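The Subscription That Wants Your Saturday Chores

By Violeta Iturra
24 November 2024

My inbox now holds four offers for home management plans. The pitch from Ciditz is typical: pay a monthly fee, answer a quiz, and an app will tell you when to clean what. I have doubts, and they start with the quiz, which asked me to rate my "relationship with clutter."

Ciditz says its members get back 251 hours a year. I asked how it got that number and was sent a link to the sign-up page.

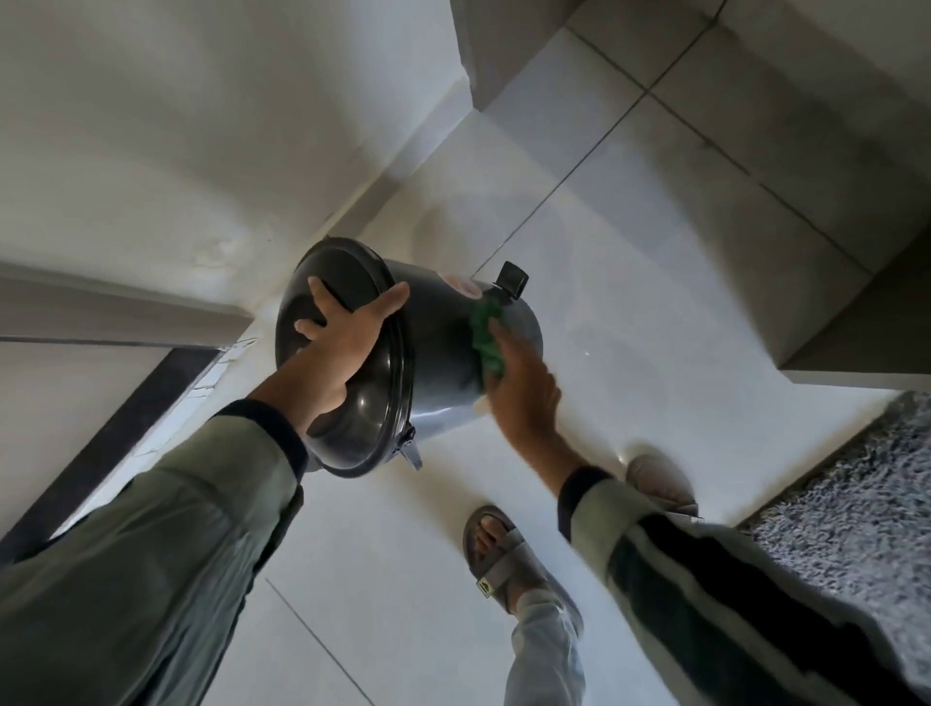 Wiping down a pedal bin with a green cloth.

The bin gets dirty and somebody washes it. A reminder on a phone doesn't shorten that by a minute. What the plans sell is the feeling of having a system, and they charge $500 a year for it once the trial ends. Breltex asks for less, but it puts the useful lists behind an upgrade and fills the free version with ads for storage boxes.
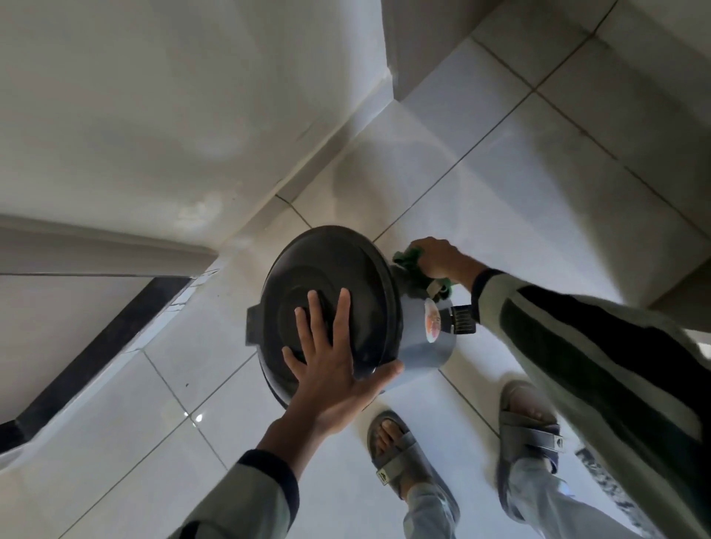 Princess Tolentino wrote to me after my August column to say that her plan did stop the arguments at home over whose turn it was, and that she would pay double for that. Fair enough. I believe her. I also think a sheet of paper on the fridge deserved a try first.

My bigger complaint is with the data. The Ereo terms run to 3,000 words, and buried in them is permission to share "household patterns" with partners. Which partners? How long do they keep it? The terms don't say, and two emails to the company got me the same polite reply.

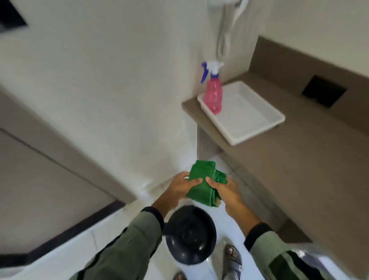 What I would want before paying

A price that stays put after the first year. A cancel button I can find. And some proof of the hours saved, from a person who doesn't work there.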